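Hulimwood bench arm: weekly check and re-zeroing the gripper

Updated 26 August 2025. Written by Deepika Thomas, steps 4 and 7 redone after Padmavathi Pillai went through them in May and found half of it out of date. If it still doesn't match what you see on your screen, tell one of us.

For the arm on the white table only. The Abera cell has its own page, different gripper, different jaw file. Don't mix them up.

Do it once a week, or any time somebody has crashed the fingers, changed the pads or pulled the cable. Start to finish 60 minutes if nothing is wrong.

What you need

Hex keys, the small set with the ball ends
Lint-free cloth, isopropyl
Low strength threadlocker
Feeler gauge
Cable ties, the reusable kind
The lift box (the wooden one with the wire handle)
Log book, plus a pen that works

Before you touch anything

Finish or cancel the running job. Cancel properly from the Ginora screen, don't just hit pause. Pause leaves the queue loaded and it will carry on when you clear the stop.

Send the arm to SERVICE. Comes up high and over the middle of the table, wrist pointing down. Wait for it to settle, then press the e-stop and hang your tag on it. Your tag, your name. If there are 2 of you, then 2 tags.

Step 1. Wipe down

Fingers first, then the gripper base, then the wrist. Damp cloth, not dripping. Keep isopropyl off the camera window, dry cloth for that one and go gently. It scratches if you look at it wrong.

While you're there look for grey dust round the finger pivots. A bit is normal. A lot means the links are rubbing, go to step 3 and take your time over it.

Step 2. Cable

Follow the gripper cable with your hand, all the way from the connector up to where it's tied off on the arm. You want a loose open loop with no flat spots or kinks. Too tight and it pulls on the connector when the wrist turns. Too loose and it catches on the work, we lost a morning to that.

Check the connector is done up finger tight. No pliers. Padmavathi has already replaced one that got the pliers treatment and the new one took three weeks to come.

If you re-tie it, rotate the wrist by hand-guiding later on (step 5) before you trim anything.

Step 3. Finger screws

Lots of small screws in the linkage. Go round each finger with the hex key, just nip them. You're checking, not tightening. Anything that moves comes right out, gets cleaned, one tiny drop of threadlocker, back in. Do them one at a time or the links shift and you'll be at it all afternoon.

Wiggle each fingertip side to side. A little play is ok. If you can get the 0.3 feeler in at the pivot, write it in the log and order a link set from Hekik. Arm can keep working till it comes, light parts only.

Step 4. Pads

Pads should be flat, clean, and matched left and right. Change both or neither. One old and one new will close off centre and then your zero is wrong and you'll blame the software. (I did.)

New pads need the zero redone, step 6. No skipping it.

Step 5. Power back on

Tags off, hands out, release the stop. Home the arm at slow speed. Then hand-guide mode, turn the wrist all the way one way and all the way back, and watch the cable the whole time. Should never go taut. If it does, stop and go back to step 2.

Step 6. Zero the gripper

Ginora screen, Tools, Gripper, Maintenance. Pin is in the front of the log book.

Open fully. Let it stop by itself.
Close fully on nothing. Pads should meet evenly.
Press SET CLOSED.
Open again, press SET OPEN.
Save. It asks twice, say yes both times. First yes doesn't save anything.

Read the open count off the bottom line. Ours is 542. If you're out by more than a few counts something is bent, or a pad isn't seated. Check the pads before you panic.

Step 7. Lift box test

Box goes on the table square to the front edge, handle on the far side, handle standing up. Clear everything else out of reach of the arm, mugs included. Load HANDLE_TEST and run it at slow speed with one hand on the stop.

It comes straight down over the handle and closes on the crossbar. Pause it at the grip point, before the lift, and have a proper look from the side. Pads should be together on the wire, with the tips just clear of the wood. If the tips touch the box, your Z is low, bring it up 1 mm and run again. If the handle gets shoved sideways as the fingers close, the pads aren't centred, so back to step 4.

Happy with it? Resume, let it lift, hold and set down. Handle shouldn't creep through the pads during the hold. Repeat twice more with the box put back by hand each time.

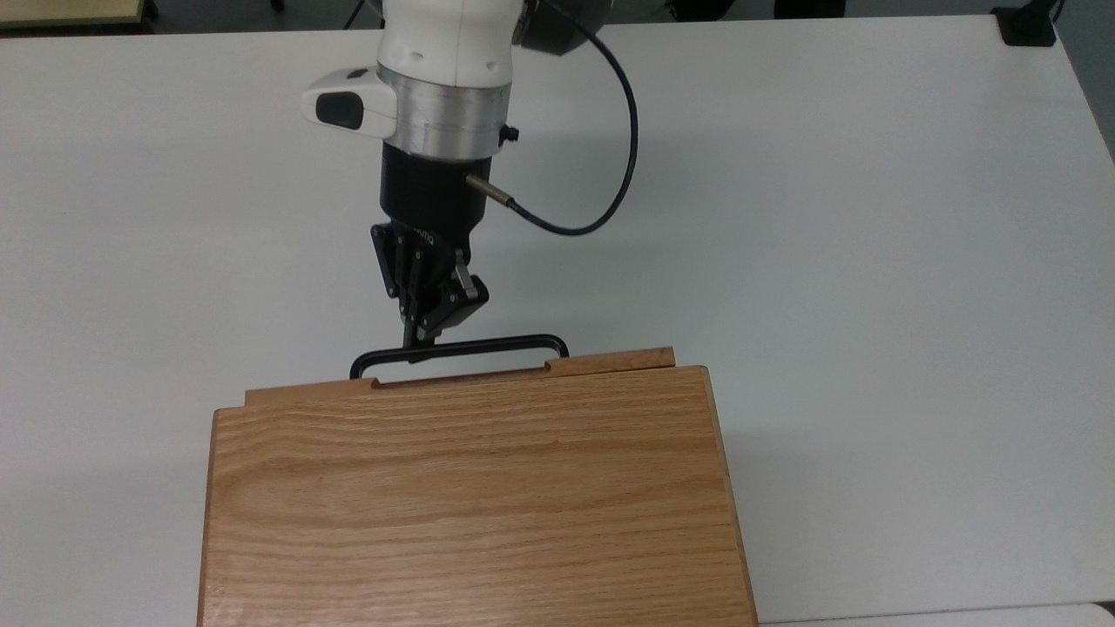 Step 8. Log it

Date, initials, open count, anything you tightend or swapped. Note the Z change if you made one, even 1 mm. Box back on its shelf, handle folded down.

Stuff that goes wrong

Gripper won't open after homing. Tool power is off. Ginora turns it off after an e-stop and doesn't say so. Tools, Power, on.

"Tool not found". Connector not fully home. Stop the arm, tag it, reseat, start again from step 5.

Closes fine on nothing, slips on the handle. Greasy pads, nearly always. Clean them and the wire too. If it still slips look at the force setting, someone may have left it on the setting for foam parts.

Count drifts week to week in the same direction. Pads wearing. Keep an eye on it, change them at the next check.

Camera picture foggy. Isopropyl on the window, see step 1. Dry cloth, wait, try agian.

Grinding from the wrist. Stop there, leave it tagged, and get Padmavathi. Don't run it one more time so she can hear it.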